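We use cookies to improve your visit. Accept | Settings

Handheld gripper pairs: buy now or wait?
Posted November 22, 2025 by flanagan_bench

Budget is $2,000 for two stations. Vuko quoted $1,007 per pair, so two pairs put me over before cables. Has anyone bought used?

tallowmill
Used is fine if the jaws close square. Budget for spare cables. We've replaced 2 since July.

ox_rivet
Disagree on used. Ours came with no warranty and sat for 36 days waiting on a part. Buy one new pair and share it.

flanagan_bench
Sharing means half the sessions. We're doing small soft stuff now, bow ties and a rack with pegs, and resets are slow.

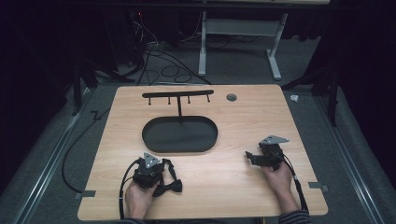 I could run one station through winter and ask for more money after that.

tallowmill
Then do that. Get the second table set up anyway, tables are cheap.

ox_rivet
Ask Vuko if cables are included. Ours weren't.

Related threads
Pradel table clamps, which size?
Sistus cable lengths
Splitting an order between two labs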